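3.2 Sorting at the kitchen end

Most work on food scrap collection starts at the curb. Trucks, bins, pickup days. We wanted the part before that, the minute or so in which a person holding a scrap decides where it goes. Earlier surveys ask people what they do "usually", and people usually say they sort. The diaries say otherwise, see 3.4.

Households were recruited in Kivberg through two routes: a flyer in the Ekovance billing envelope, and word of mouth at the Hajji market. The second route worked better. We got 15 households in the end, all of them already holding a green caddy from the city. Two had never opened the caddy. We kept them in, on purpose, and they turned out to be among the best diary keepers.

Each household kept a paper diary over the month of June. One line per item thrown out during cooking or after a meal: what it was, where it went, and whether the person had to stop and think. The last column was a late addition (suggested by Samah Abdel Rahman after the pilot) and it ended up carrying most of the analysis. Total of 400 lines that could be read. Lines we could not read were dropped, no guessing.

Items fell into 3 groups. Soft scraps, such as peels, leaves, cooked rice. Hard scraps, such as cobs, pits, shells, bones. Mixed things, food still stuck to a wrapper or a tea bag with its string. Soft scraps gave almost no trouble. People put them in the caddy without a pause and wrote nothing in the last column. Hard scraps were another matter. The corn cob in particular came up again and again in the interviews, well beyond its share of the diary lines, and people had strong feelings about it. One said a cob "is basically wood". Another cut hers into short pieces because her mother did, and would not put a whole one in. A third ran them through the yard pile for two summers, gave up, and now they go in the trash.

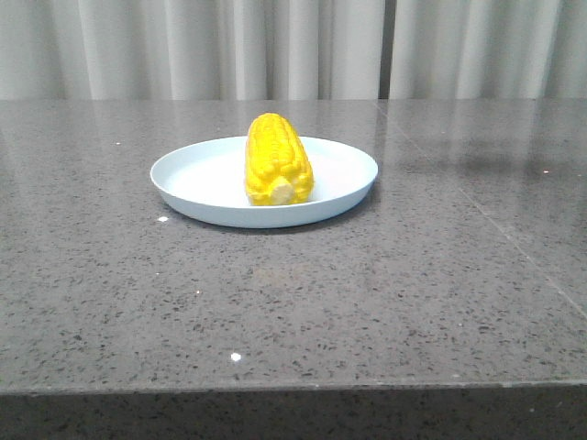 Figure 2. Corn on the cob, plate.

The official guide does not help much. Corn cobs are listed as accepted, but on the back page, under yard matter, where a person standing at the sink is not going to look. The front page shows an apple core and an egg shell. Several people took that picture as the full list. So when they had something that was neither, they made up a rule, and the rule tended to stick. We call these house rules. A house rule is short, is said out loud to children or guests, and does not get checked against anything after the first time. "Nothing harder than a carrot" is a house rule. So is "if the dog can't have it, trash."

House rules matter for the numbers becuase they are steady. A person who is unsure might go either way on a given night. A person with a house rule goes the same way every time, right or wrong. Where we found a wrong rule for hard scraps, it covered nearly every hard item in that diary. Telling such a household to "sort more" does nothing, they think they are sorting already. They are, just by another list.

We also looked at caddy size. The Wurkeletti caddy, used by most of the households, has a narrow lid. Long items have to be bent, snapped or cut to go in. Some people mentioned this, most did not, and we can't say from diaries alone how much of the cob problem is the lid and how much is the rule. A wider lid trial would settle it. Not done here.

One caution on timing. June is early for local corn, so the cobs in the diaries are mostly store bought, and a late summer round could look quite diferent. Diaries were coded twice by the same reader with a gap in between, and the coding sheet was frozen on Aug 16, 2021. Disagreements between the two passes were nearly all in the mixed group, tea bags mostly. These are left out of the table in 3.3 and taken up on their own in 3.5.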